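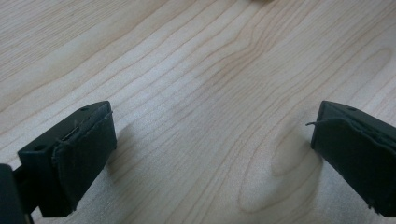 Figure 2. Hand-held gripper with the fingers open over the work table. Loose fibres project from the upper edges of both pads.

4.2 Pad condition as a reportable variable

The Korholm guideline devotes 11 clauses to camera calibration and a single one to finger pads, which it asks operators to keep "serviceable". The word is doing a good deal of labour. During the October review, two of us were asked to grade the same pads against it. One wrote "serviceable", the other wrote "technically present", and both felt the guideline was on their side.

We therefore replaced the word with a three-grade scale. Grade 1 is an intact pad lying flush with the finger. Grade 2 covers frayed seams, loose threads and lifted edges. Grade 3 is any tear that leaves a hanging flap, however small and however fond of it the operator has become.

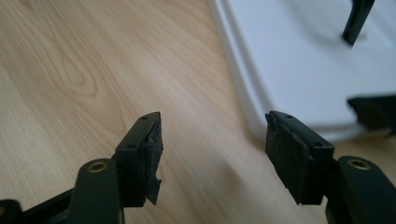

Each finger is graded separately and the worse grade stands for the pair. Averaging was proposed and discarded, as it allowed one respectable pad to vouch for a disreputable neighbour. Grades are recorded before the first demonstration of a session and again after the last – a pad that changes grade in between puts a flag on every file in that session.

Grade 3 pads are replaced before further recording. Grade 2 pads may stay in use, provided the grade travels with the data. Our earlier practice was to write it on masking tape, which travelled mostly to the floor. 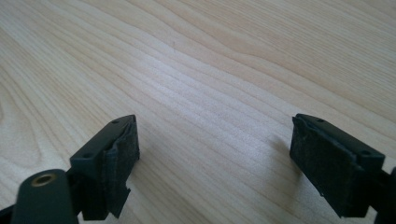 Lamisi Frimpong
Data Standards Lead, Gavitden

The scale judges appearance only. It makes no claim about grip, and a Grade 1 pad can still be the wrong colour of foam, the wrong thickness or glued on by an optimist. Adhesive and pad stock are dealt with in Section 4.3.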